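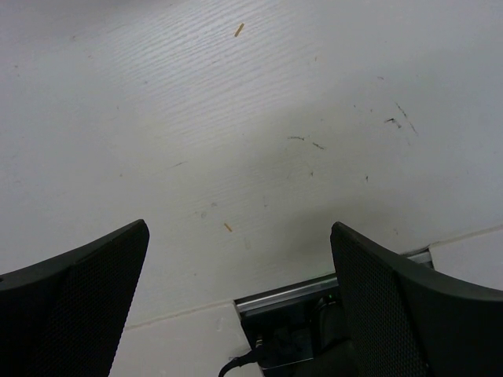 The gripper over the work table at our shop.

Drisari is a small automation company with one long-running project, Tovska, a two-finger gripper arm for light handling jobs. Ingvar Sveinbjörnsson and Signe Brynjólfsdóttir started the company, and Lucimara Medeiros runs testing.

Customers often ask about the October stoppage, so the account stays on this page. After 2,956 cycles the arm lost its height reference and kept driving down. The fingers pressed into a test plate for 91 seconds before Hafþór Vídalín hit the stop button. He was not hurt. The force limit had been switched off during setup and was never turned back on.
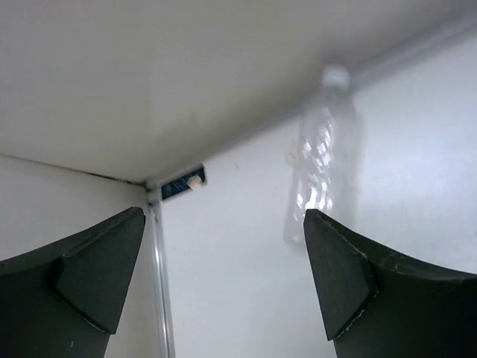 Gripper open inside the white enclosure, with a clear bottle against the back wall.

We changed three things. The arm will not start with the force limit off. Height is checked again every 799 cycles. A second person signs the setup sheet, and Lucimara keeps the sheets. The fault log is open to any customer who asks for it.

Drisari | Contact: Brynhildur Norðdahl, front office | © 2018 Drisari. All rights reserved. | Back to top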